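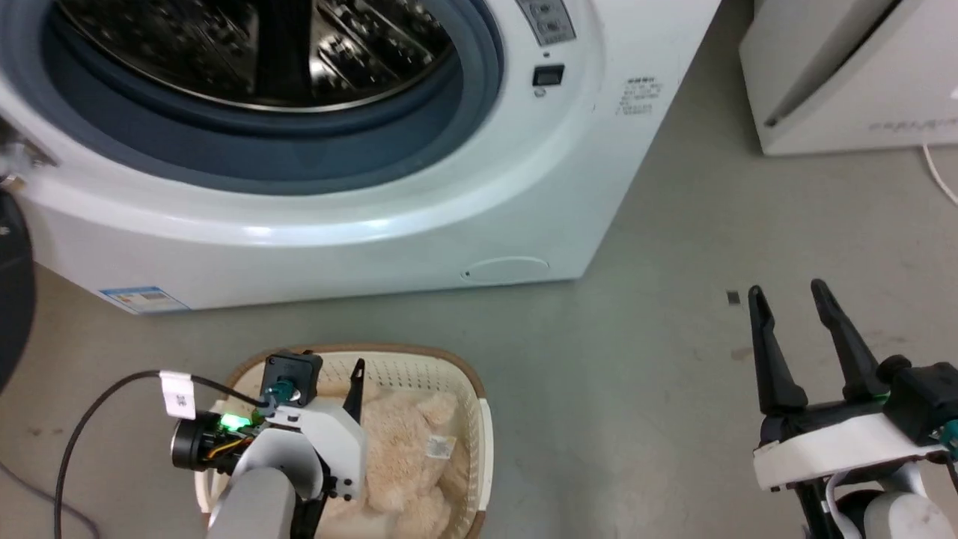
The yearly safety check at Skenavside covers the whole flat, from the stair door to the balcony rail, and is filled in by whoever walks round with the keys. It is a landlord's check and does not replace the electrician's report or the gas certificate, which are kept in the blue folder in the hall cupboard. Tick each item, write a comment if there is anything to say, and leave the box blank if you could not get to it. Small things count too. A front-loading washing machine, for example, has a thick rubber seal round the door opening, and a quick look along the folds of it belongs to the check as much as testing a smoke alarm does.

Property: Skenavside, upper flat
Checked by: Kolbrún Baldursdóttir
Present: Roos Coppens (tenant)
Date: 17 April 2020
Electricity meter: 1,492

1. Entrance and stairs

[x] Street door closes and latches without help
[x] Handrail firm along its full length
[ ] Stair lights work on both switches
[x] Nothing stored on the landings
[x] Edge strips on the treads fixed down

Comment: The upper switch does nothing. The lower one works the lights as it should. Quentin Coste to look at it when he comes for the kitchen socket. A pushchair was folded behind the street door and the tenant downstairs has agreed to keep it in the yard store. The edge strip on step 11 was loose last year and has held since it was screwed down again.

2. Smoke and carbon monoxide alarms

[x] Hall smoke alarm sounds on test
[x] Kitchen heat alarm sounds on test
[ ] Carbon monoxide alarm within its replace-by date
[x] Tenant knows how to test them

Comment: The carbon monoxide alarm sounds, but it goes out of date this month. New one to be ordered, same fixing plate if possible. I have written the date of the test on the hall alarm in pencil, as before. Please don't use marker, it comes through the paint.

3. Kitchen

[x] Cooker stands level and does not tip when the oven door is open
[x] Extractor filter clean
[ ] Sockets undamaged and firmly fixed
[x] Fire blanket on its hook and within reach
[x] Window opens and stays open on its catch

Comment: The double socket by the fridge moves when a plug is pulled out. The tenant has been told to leave it alone until it is fixed. Fire blanket is on the hook by the door, where Malou Kirkegaard asked for it to be moved. The old hook over the cooker is still there and could come down.

4. Bathroom

[x] Hot tap runs at a safe heat
[x] Fan comes on with the light and runs on
[x] Lock can be opened from outside with a coin
[ ] Sealant sound round the bath

Comment: Sealant is lifting at the tap end for about a hand's width. It needs cutting out and doing again, as a second layer on top will not last. No staining on the ceiling below. The fan is noisy but clears the steam, says the tenant.

5. Utility room

[x] Floor dry and free of trip hazards
[x] Water stop tap turns freely
[x] Supply hoses free of bulges and cracks
[x] Washing machine door seal free of splits
[x] Shelf brackets tight

Comment: Stop tap was stiff but turned, and I worked it back and forth a few times. Tenant runs the machine only when she is at home, as the house rules ask. She also leaves the door open between washes, which I would like to add to the rules.
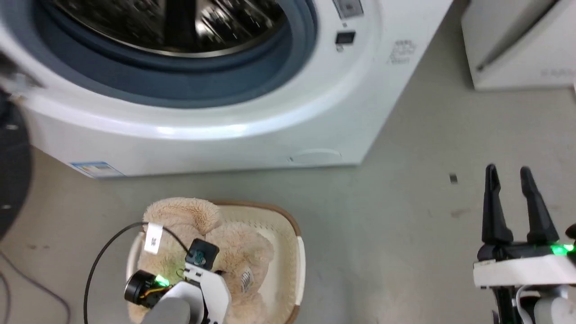
6. Living room and bedrooms

[x] Window restrictors fitted and working
[x] Blind cords tied back on cleats
[x] Radiators firmly fixed to the wall
[ ] Tall furniture fixed to the wall

Comment: Two bookcases in the small bedroom are free-standing. They belong to the tenant, but we supply the brackets, and Grethe Kirkegaard has a box of them in the office. The wall there is plasterboard, so find the studs first. The left-hand restrictor in the front room sticks in cold weather. A drop of oil helped.

7. Balcony

[x] Rail firm when pushed at the top and at mid-height
[x] Drain clear
[x] Decking boards not rotten or slippery
[x] Door threshold in good order

Comment: Drain had leaves in it, now cleared. Plant pots are standing on the floor, none on the rail. Boards could do with a scrub before summer.

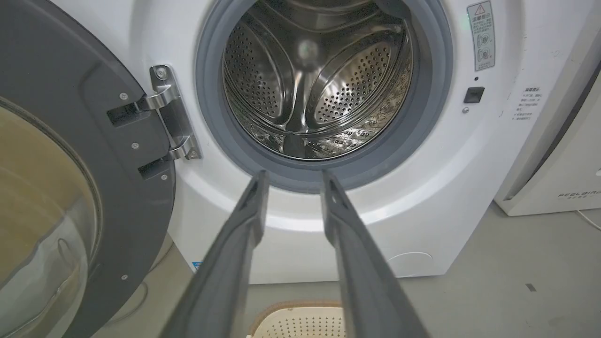
Utility room: machine door open, hinge side.

8. Actions

- Stair switch, upper: Quentin Coste
- Kitchen double socket: Quentin Coste, same visit, before anything else
- Carbon monoxide alarm: office to order
- Bath sealant: Kolbrún, needs the bath out of use for up to 2 days
- Bookcase brackets: Grethe to send, Kolbrún to fit
- Old fire blanket hook: take down when next in the flat

A copy of this form goes to the tenant and one to the blue folder. The items left blank are checked again once the work is done.

Østergaard Property Care | Contact the office | © Østergaard | Back to top

Related checklists
Moving-in inventory, furnished flats
Winter check: pipes, gutters and outside taps
Stairs and shared areas, monthly round
Reporting a fault: notes for tenants
Yard store and bicycle shed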